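Budgeting for a pair of kitchen arms

I've been saving for a two-arm setup since October, and I've changed my mind more times than I'd like to admit! So a few tips from my scribbled notes. First, price the grippers separately. Cornari quoted me for the arms alone, and the hands came on a second sheet (12 weeks' wait, too). Mirkex puts it all on one page - much easier to compare.

Second, lay out your counter before you order anything. I set aside 43 inches of clear top, then had to find room for the pan handle as well. 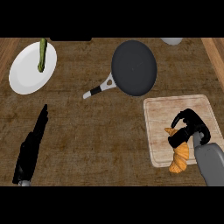 Right gripper at the croissant, left one free. Plate and frying pan farther back.

Ask about soft foods, too. My friend Waltraud Berchtold only asked about lifting weight, and pastry is a whole different question. Get the seller to run a simulation with your own list of stuff before you pay a deposit.

And keep 10 percent back for spare fingertips and cables. I also add 2 service visits to the first year - Kravchuk charges for travel, so check how far away they are.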